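Getting the Kitchen Counter Back

I cleared my counters last August and they've stayed mostly clear since, so I figured I'd write down what I do. We live in a 12-foot galley kitchen and every inch gets used.

First thing - take everything off. I mean everything, even the stuff you swear you use daily. Pile it on the dining table and only bring things back as you reach for them. After 2 weeks my blender was still sitting there (and so was a very dusty bread box), so into the hall closet they went.

Mail is the other big one. It lands by the sink and breeds! I hung a wire pocket by the back door and now it goes in there before my shoes are off.

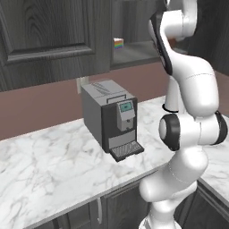
Counter space is worth fighting for.

For daily wiping I use a drop of dish soap in warm water and a flat cloth, then a dry towel right behind it so I don't get streaks. Skip vinegar if you have marble or other natural stone - it can etch the surface, and I learned that one at my old place on Nutau Street. Dried-on batter comes up if you lay a wet cloth over it while you eat, then nudge it with a plastic scraper.

Crumbs along the backsplash? An old soft toothbrush, dry, and sweep toward you.

Next week I'm tackling the spice drawer, wish me luck.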